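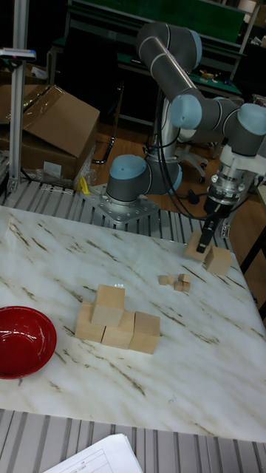

Girkik block set to gain smaller cube after school trials

February 27, 2018

Girkik, the plain wooden building set made by the Givlow workshop, will be sold in two cube sizes from December. Until now it has come in one size only. The smaller cube will be packed with the existing large one and will also be offered in bags as an add-on for sets already in use.

The change follows a term of trials in 4 infant classes, run by the toy testing group Kurketti. Classes were given mixed boxes of large and small cubes, with no instructions and no picture cards. Staff kept a written record of what was built and how long each structure stood.

"The large cube does most of the work in a wall or a step," said Agnes MacBrayne, who designed the set. "Put one across the joint between two others and it ties them together. Children find that arrangement early, and they go back to it. The small cubes get used for the things that go in and around the building."

According to the trial notes, the commonest first structure was a row of large cubes with one more laid across a joint. The row was seldom straight. MacBrayne said small errors in line made little difference at a height of two cubes but began to matter at the third and fourth layers, where the bearing surface under the upper cube becomes uneven.

Small cubes were most often left in loose groups on the open table. Some classes used them as people, parcels or sheep. Stacking them on their own was less popular, as a light knock to the table was enough to bring a tall column down.

Both sizes are left unpainted. The faces are sanded and the edges slightly eased, with no oil or varnish. Tariq Magsi, who manages production at Givlow, said coatings had been tried on an earlier batch and dropped. The finish made the faces slip and it hid the grain, which some teachers use when asking children to turn a cube and describe each side.

"A bare face has more grip," Magsi said. "It also marks more easily, so we suggest a barely damp cloth and then drying in the open, off the radiator. Soaking will move the wood and the cubes will stop sitting flat."

The workshop will cut an initial run of some 200 mixed sets. Offcuts from the large cube are too narrow to be reused for the small one, so each size will be sawn from its own stock. Cubes with knots at a corner will be set aside, as these tend to chip when dropped on a hard floor.

Telma Leiva, who compiled the trial notes for Kurketti, said the boxes had been easier to put away when the sizes were kept apart. The new set will have a divided tray, with the small cubes in a shallow section at the front. The lid can be turned over and used as a building board.

A third shape, a half-height slab, was also tested but will not be included. Givlow said it would be looked at again once the two-cube set has been in classrooms for a full year.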